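Chapter 4
Learning by Watching: A Morning at the Open Day

Before you start this chapter, try a small experiment at your kitchen table. Pick up a pencil, pass it from your right hand to your left, and put it down again. Now do it slowly and pay attention to the moment when both hands are on the pencil. For a split second neither hand is fully in charge. One is letting go and the other is taking over, and you never had to think about it!

That tiny moment is what this chapter is about, and I can't think of a better way into it than the open day at the Rathjen workshop, held on July 14, 2023. I went with a group of 19 students, most of whom had never stood next to a working robot. By lunchtime I had to drag them away from the tables.

The demonstrations were run by Sabine Janssen and Man-sik Yeom, who build practice tasks for robot arms. They use ordinary things: cups, trays, blocks, little wooden drawers. Students are sometimes let down by this at first (one of mine had hoped for a car factory), but the mood changes fast once an arm begins to move. A drawer that you open without looking asks a great deal of a machine. Where is the knob? How hard should the gripper squeeze? Which way does the drawer slide, and what happens if the pull is a little crooked?

Sabine invited the visitors to guess before each run. Would the arm reach from above or from the side? Would it need a second try? We wrote our guesses on paper and were wrong a lot, and the wrong guesses led to the best conversations of the day. Peiyu Pan, one of my students, noticed that she always predicted what a person would do. A person has a wrist that bends and a thumb that gives. A gripper with two fingers has to solve the same problem with far less, and its pads do much of the work that our skin does for us.

Man-sik talked about practice. One of their simple tasks had been repeated 449 times, and 425 of those tries had gone well. He was much more interested in the rest. He keeps notes on every miss — a slip, a bump, a grip that was too high — and he read a few of them aloud with real delight. You will meet notes like these in Section 4.3, where you will learn to sort misses by cause.

As you read, keep these questions nearby:

What does a robot need to know about an object before it touches it?
Why are thin objects harder to hold steady than thick ones?
When two grippers share an object, which one should let go first, and how can it tell that the time is right?

The last question has no single answer, and we will spend almost 60 minutes of class time on it. Bring your pencil. In Section 4.1 we begin with the simplest case, a single gripper closing on an object that stays still, and then we add the second one.

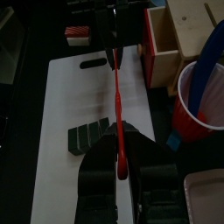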